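Questions about the Lustlow open day

The workshop at Lustlow opens its doors once a year so that people can watch the robots at work and talk to those who look after them. We get many of the same questions by phone and email, so the answers are collected on this page. If yours is missing, write to Oi-ling Tang at the address at the foot of the page.

When is the next open day?

In April. The exact day goes on the noticeboard page once the hall is booked, and booking opens the same morning. Last time 1,469 people came through, and the queue reached the lower car park before lunch, so please choose an entry time and keep to it.

Do I need a ticket?

Yes, but it is free. Each ticket covers one entry time and lets you stay until closing. Children under five do not need one. If you cannot print your ticket, give your surname at the desk.

How do I get there?

The Grindville bus stops outside the gate. By car, follow the signs for Sernesel and turn left after the railway bridge. The upper car park is kept for blue badge holders and for coaches. Bicycles can be left inside the gate, next to the bottle bank.

What will I see?

There are 3 demonstration tables in the main hall and a longer talk upstairs. The tables show arms handling ordinary household things: bags, baskets, cups, folded cloth. We chose these because visitors know how they behave and can judge the work for themselves. The large welding cell is in a separate building and is not part of the visit.

Why do you spend so much time on plastic bags?

They are hard. A cup keeps its shape when you touch it and a bag does not. A clear bag is worse again, as the table shows through it and the camera has trouble telling where the plastic ends. Shine from the ceiling lights moves about as the arm moves. People do this by feel and hardly look.

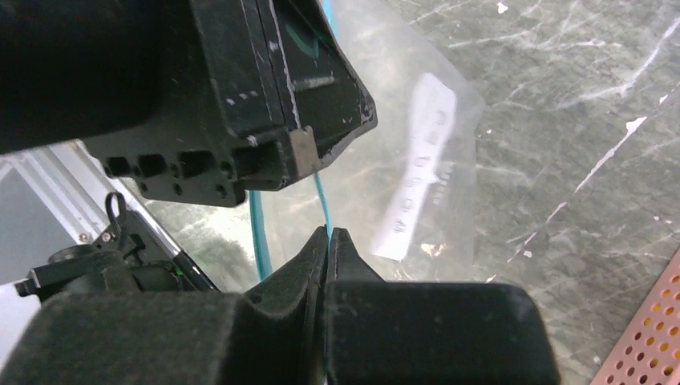

Ngozi Ogundipe, who runs the bag table, starts with slow attempts and lets the speed up later in the day. Some attempts fail. We leave those in, and she will stop the arm and talk through what went wrong if you ask.

Is anyone steering the arm?

It depends on the table. At the first, a member of staff guides it by hand control. At the other two the arm works from what it has learned, and somebody stands by with a stop button. A card on each table says which kind of work you are watching.

How does it learn?

From recorded attempts, good and bad. The set behind the bag work holds 1,883 of them, all made at Lustlow over one winter. Dalia Lahlou covers this in the upstairs talk, which needs no background in computing. There is a handout at the door.

Can I have a go?

Yes, at the first table, for anyone aged 7 or over. Turns are short and there is usually a wait. Take off bracelets and loose scarves first and tie back long hair.

Is it safe to stand close?

Stay behind the yellow line and you are out of reach of every arm in the hall. The arms stop if they meet resistance, but a finger caught between two hard parts would still hurt. Please do not lean over to take photographs.

May I take photographs?

In the main hall, yes, without flash. Flash upsets the cameras on the arms. Please ask before photographing other visitors' children.

Why do the grippers look so worn?

They get a lot of use. The tips rub against tables and each other all day, and the edges lose their finish. We replace a finger when it no longer closes properly – scratches on their own do not matter.

Can I bring a school group?

Groups are better off on a weekday visit, which Pin-yu Lau arranges through the Mok schools programme. We ask for one adult to every seven pupils and a list of names beforehand.

Is the building accessible?

The main hall is level throughout. The talk upstairs can be reached by lift. The hall is noisy when all the tables are running, and the first entry time of the day is kept quieter, with fewer tickets and no loudspeaker.

Is there anything to eat?

Tea, coffee and sandwiches in the canteen, cash or card. No food or drink in the main hall, please.

Related pages
Booking an entry time
School visits with Mok
Notes from the upstairs talk
Getting to Lustlow from Grindville
Jobs and work placements

Last updated: Sep 30, 2023

Contact: Oi-ling Tang, Visits Desk, Lustlow | © Lustlow Workshop | Back to top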